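Waltley Community Library Association
Minutes of the August meeting

Present: Monique Lecomte (chair), Georges Twal, Ludivine Le Goff, Wumpini Bonsu, Corentin Delaunay (minutes)

The meeting opened at 6:30 p.m. The July minutes were approved with one correction: the hall rental is billed quarterly, not monthly.

1. Public computers

Georges went over the state of the machines in the reading room. The older desktops still run the catalog well enough but are slow when several people print at once. Modico has quoted 3,000 for a full replacement. A second quote, for new drives and memory only, is expected before the next meeting. Ludivine asked that the genealogy files be copied to the office server before any work starts. Agreed.
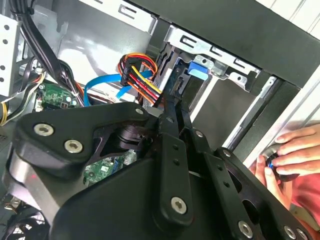
Georges would like to keep two of the desktops in any case, for the children's corner, where they are used mainly for typing and drawing. No decision until both quotes are in.

2. Opening hours

The trial of late opening on Tuesday has brought in 81 visitors so far, most of them after 5 p.m. Wumpini said the desk can be covered through the fall if closing time moves from 9 to 8:30. Monique was in favor. Carried, four to one. Corentin asked for it to be noted that he would have kept 9 p.m. for the exam period.

The sign on the side door still shows the old hours. Wumpini will change it.

3. Local history scans

Ludivine reported that the Mutiso collection has been sorted and that 300 of the photographs are scanned. The remaining boxes are mostly letters and shop ledgers, which take longer — many of the pages are stuck together. She proposed storing the scans on the office computer with a second copy on a separate drive, kept at the town hall and updated once a month.

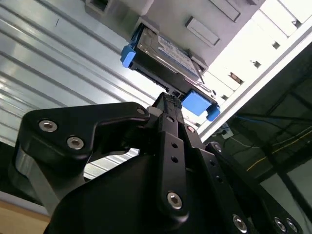 Wumpini felt that once a month was too seldom while scanning is still going on, and that a week's work was the most the group should be prepared to lose. Ludivine agreed to a weekly copy until the ledgers are done, then monthly. Georges will write out the steps and pin them up by the scanner.

Monique has not yet heard from the Mutiso family about putting the photographs online. She will write again.

4. Book sale

The sale will be held in the front hall as before. Prices stay the same. Donations can be left at the desk during opening hours but not outside the door — last year two boxes were rained on. Corentin will ask Fumano about borrowing 19 folding tables.

5. Other business

The radiator under the north window is leaking again. Monique will call the town.

The meeting closed at 7:50 p.m.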